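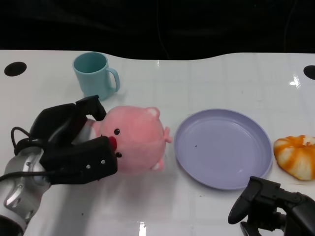
Stosodero Tabletop Things
Version 2, updated September 13, 2024

Stosodero is a small collection of pictures of everyday things on a white table. It was prepared by Helasis for people who study how objects are named and grouped.

Contents
The collection has 1000 pictures in 24 folders. Each folder has one set of things, for example a mug, a plate, a round pastry and a plush pig. Dishes, food and toys are mixed on purpose, so that one set does not belong to only one room of the house.

Labels
Every thing has a short name and a color. We write the color in common words: pink, lavender, light teal. If two colors are on one thing, both are written, as in "orange and white". A toy animal gets the label "toy" first and the animal second.

Known problems
The tabletop is glossy, so bright spots of light can be found on it. Small dark specks on the surface are not labeled. In the Hovland folders, 200 labels still use "cup" where we now use "mug". They will be corrected in March.

Use
Free for teaching and research. Please name Helasis and Avbridge when you publish results.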